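Tuesday, August 6, 2019

Started on the Grevley application at 8:15. The portal now limits the narrative to 449 words per section and counts hyphenated terms as two. Need statement was 612 on first paste. Cut the second paragraph, kept the regional data.

Budget form next. Indirect costs go on line 14 this year, below the subtotal, and the template formula still points at line 13. Overwrote it by hand and put a note in the cell. Equipment threshold is 1,000 per unit, so the two monitors move to supplies. Supplies now stands at 2,948. Personnel unchanged.

Call with Daryna Onyshchenko at 11. She reviewed for Grevley in March and can't comment on a live application, but she went over the general scoring: up to 20 points for evaluation design, 15 for sustainability. Reviewers read the logic model first. Ours has outputs listed in the outcomes column in two rows. Fixed one. The other depends on how Standotska defines completion, and their letter of support doesn't say. Wrote to them for a revised letter on current letterhead.

Lunch at desk. Read the Brutport guidelines again. Match must be documented at submission, in-kind allowed at half. Štěpánek has offered meeting space as in-kind but gave a monthly rate — the form wants hourly. Left a message.

Anežka Sýkora sent her comments on the sustainability section at 3:40. She wants the fee income projection taken out or sourced. Took it out. She also caught that the abstract gives 109 participants and the work plan gives 104. The abstract is correct.

Still open: audit letter, board list with terms, revised Standotska letter, biosketch for the evaluator. File names must be under 30 characters with no spaces. Renamed the attachments and logged out at 5:50. 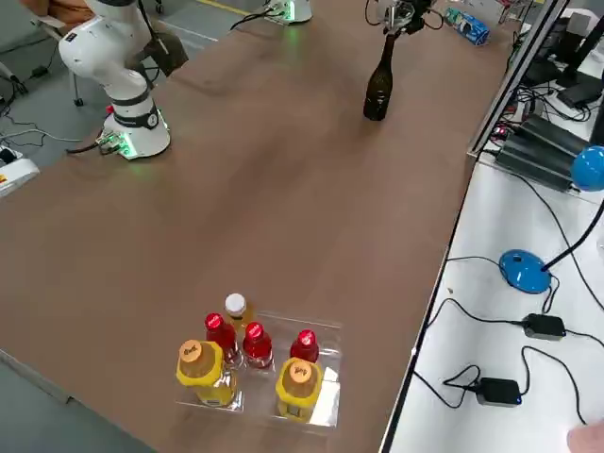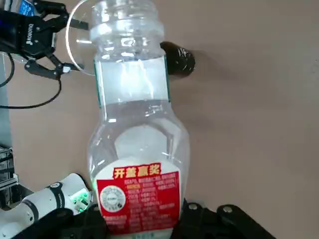
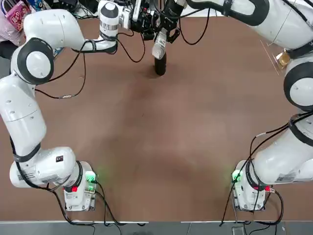
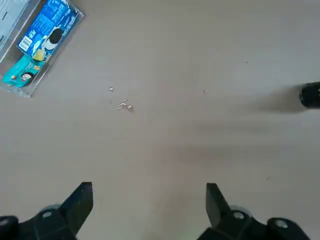 First picture: two arms at the brown table, bottles in the tray.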